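4. Recording the door tasks

This section explains how to record examples for the group "Door" in the Kerkerstead collection. Please read section 3 (wearing and starting the head camera) before you begin. If you have recorded only table tasks until now, read also 4.2, because at a door the body stands much nearer to the object and many recordings are lost for this reason.

The group has two tasks:

DOOR-HANG: put the hanger on the lever handle.
DOOR-TAKE: take the hanger off the lever handle.

Each person records 64 good examples of each task. Examples with a mistake inside are also kept, but they are marked differently (see 4.4) and they do not count in the 64.

4.1 Preparing the place

1. Choose a door with a lever handle. A round knob cannot be used for this group.

2. Close the door fully. If the door opens by itself when you touch the lever, lock it or ask a colleague to hold it from the other side.

3. Switch on the room light and keep it the same until the end of the set. Varnished doors give reflections. A small reflection on the panel is allowed, but you should not see a white spot on the lever itself. If you see one, move half a step to the side and look again in the preview.

4. Take the hangers from the set box. Use only one hanger in one set. When it becomes soft or the hole is torn, write this in the notes field and take another one for the next set.

5. Open the Gavby recorder on the phone, select the group "Door" and then the task. The name of the task must stand in the top line before you press Start.

Note: Do not change the task name after the recording. The file name is made at the moment of Start, and a later change is not carried over to the server. Miklós Gál had to rename 125 files by hand in January for this reason.

4.2 Position of the body and the head

1. Stand in front of the door, a little to the left or to the right of the lever. Both positions are welcome. Change the side after every set.

2. Bend your arms and hold your hands in front of the chest. In the preview, the lever and both hands must be visible at the same time.

3. Lower the chin slightly. The camera looks where your forehead looks, and this is higher than where your eyes look. Most new people see the lever well with their own eyes while the camera records only the upper half of the door.

4. Push the sleeves up above the wrist. Long sleeves cover the fingers when the arm goes up to the lever.

Caution: Do not lean over the lever to see the hole of the hanger better. The head can hit the door when someone opens it from inside. Use the door only when you know that the room behind it is empty.

4.3 Recording DOOR-HANG and DOOR-TAKE

1. Press Start and wait for the two short tones.

2. For DOOR-HANG, begin with the hanger in your hands, at the height of the belt. For DOOR-TAKE, begin with the hanger on the lever and your hands down.

3. Move at your normal speed. Please do not make it slow "for the robot". Slow examples were tried in the first round and the Illés model learned to stop in front of the lever.

4. Use two hands or one hand, as it comes naturally. With two hands, one usually holds the lower part of the card and the other takes it higher, near the lock. The fingers may cover the keyhole, but try to keep the place where the hanger meets the lever open to the camera.
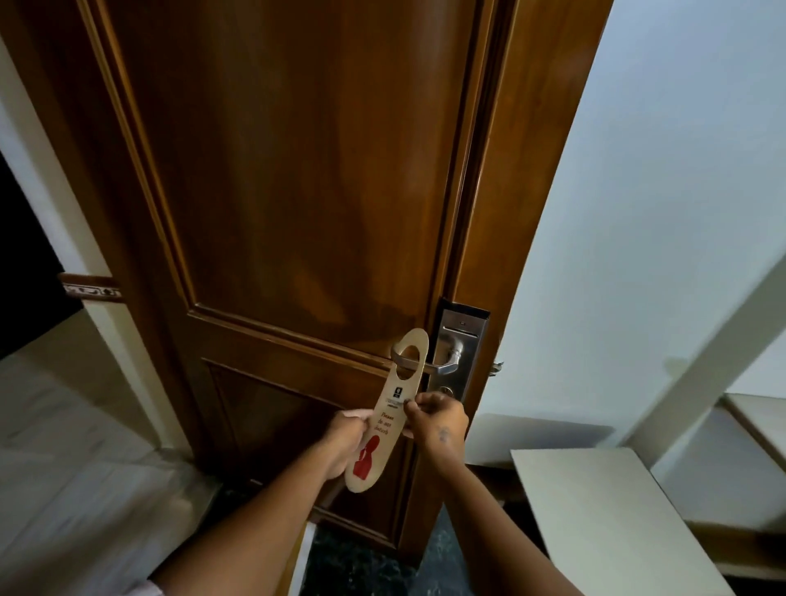

5. At the end of DOOR-HANG, let the hanger go and take both hands away. Wait until the card stops moving. At the end of DOOR-TAKE, hold the card still in front of you.

6. Press Stop. The recorder shows the length of the example. If it is under 2 seconds, the example is refused automatically and you must repeat it.

7. Put everything back to the start position before the next Start. The time between two examples is not recorded, so you do not need to hurry.

Note: The printed side of the hanger can look to you or to the door. Gergely Bognár asks for a mix of both, but please do not turn the card during the example only to show the text.

4.4 Marking the examples

After each example the recorder asks for a mark. Choose one:

GOOD -- the task was finished in one try.
RETRY -- the card slipped or missed the lever, and you corrected it without stopping.
FAIL -- the task was not finished.
BAD RECORDING -- the task is fine, but the hands or the lever were outside the picture, or another person walked through.

RETRY examples are very useful for us. Do not delete them and do not repeat them to make them nicer. If you drop the hanger on the floor, stop the recording and mark it FAIL. Do not pick it up while the camera is running.

If you are not sure between GOOD and RETRY, choose RETRY. Emese Csonka looks through all of them and can change the mark later.

4.5 Sending the set

1. Connect the phone to the office network. Sending over the mobile network is switched off.

2. Open the set and press Send. The bar turns green when all files have arrived.

3. Check the number on the Bratia page against the number on the phone. If they are different, press Send again. Files which are already on the server are not sent twice.

4. Keep the set on the phone until the page shows "Accepted". After this you can delete it.

Caution: The phone memory is full after 135 door examples at the normal quality setting. Send your set before you reach this number. When the memory is full, the recorder still gives the tones but saves an empty file.

Questions about the hangers and the set boxes go to Barnabás Szalai. Questions about the marks go to Emese Csonka.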